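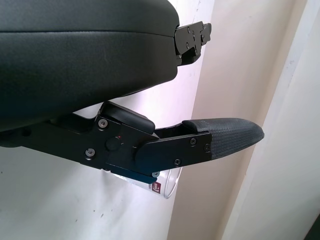

I have been trying to quit the supermarket bread aisle since August, and I'm pleased to report that it's going terribly. Not because the homemade stuff is bad, mind you. It's because I now make so much of it that I've started hiding loaves in the freezer behind the peas so my other half doesn't ask questions.

It started with a rye. We'd stopped at a little bakery called Bellesus on the drive back from the coast, the kind of place with four tables and a screen door that slaps you on the way out, and I had a slice of dark rye with butter and a bit of salt. That was the whole meal. I thought about it for the next three hours in the car. I thought about it in the shower. By the end of the week I had ordered a bag of flour the size of a toddler and was reading a forum thread on hydration that ran to 49 pages (I read every one of them, including the nine pages of people arguing about tap water).

So, the starter. Everyone names theirs and I wasn't going to, but it lives in an old jam jar with the word Arnell still faintly visible on the lid, so now it's Arnell. Arnell took 10 days to do anything at all. On day four it went mad and doubled, and I ran around the kitchen like I'd won something, and then it went completely flat and smelled like nail polish remover. I very nearly tipped it down the sink. If you're at that stage, keep feeding it! Wholemeal flour perked mine up no end, and so did shifting it off the windowsill, where it was freezing overnight and roasting by lunch.

My first loaf weighed 959 grams and I reckon you could have anchored a dinghy with it. The crust was a lovely colour, I'll give it that. Inside it was grey and gummy and stuck to the knife like putty. I ate two slices out of stubbornness and turned the rest into breadcrumbs, which were also a bit gummy, so draw your own conclusions.

Second loaf, better. Third loaf, worse than the first. I got cocky and left it to prove all afternoon while I mowed the lawn, and by the time I came in it had spread across the bench like something from a 1950s monster film. I scraped it into a tray, poked it full of holes, drowned it in olive oil and rosemary and called it focaccia. It was the best thing I made all month, and I've never been able to do it again.

What finally sorted me out was a recipe from a secondhand cookbook, a battered thing called The Skavton Baker with half the index missing. It's a plain white loaf with a bit of rye in it, 700 grams of flour all up, and the method is almost insultingly short. Mix it, leave it an hour, fold it every so often when you walk past, shape it before dinner and put it in the fridge overnight. I'd been fussing over dough temperatures with a meat thermometer and this book just says "until it looks lively". I love that. I don't entirely know what lively looks like, but I'm getting a feel for it – a bit domed, a bit wobbly, bubbles around the sides.

The fridge bit changed everything for me. I work odd hours and I was trying to cram the whole business into one evening, which meant pulling bread out of the oven at midnight and then standing there in my pyjamas, not allowed to cut it. Now I bake first thing, before the coffee's even finished, and the house smells incredible. The dog has worked out what the oven timer means. She gets the end crust, don't tell the vet.

I still can't score for quids. You see people carving wheat sheaves and ferns into theirs and mine looks like it's been in a knife fight. I bought one of those little razor blade holders and it helped for exactly one loaf. Then I went back to the serrated knife, one big slash down the middle, done. It tastes the same.

Next on the list is a flatbread. There's a place in town called Dağdelen that does one with nigella seeds, all puffed up and shiny on top, and they bring it out so hot you have to toss it from hand to hand. I've had two goes at it now. The first was a cracker. The second was halfway there, soft in the middle and pale as anything, and I think my oven just doesn't get hot enough, so I'm going to try it in the cast iron pan with the lid on. Might do that on Friday if I get home at a reasonable hour.

If anyone has a good trick for getting colour on flatbread in a rubbish electric oven, leave it in the comments, please. And if you live nearby and want some starter, bring a jar. I've got heaps.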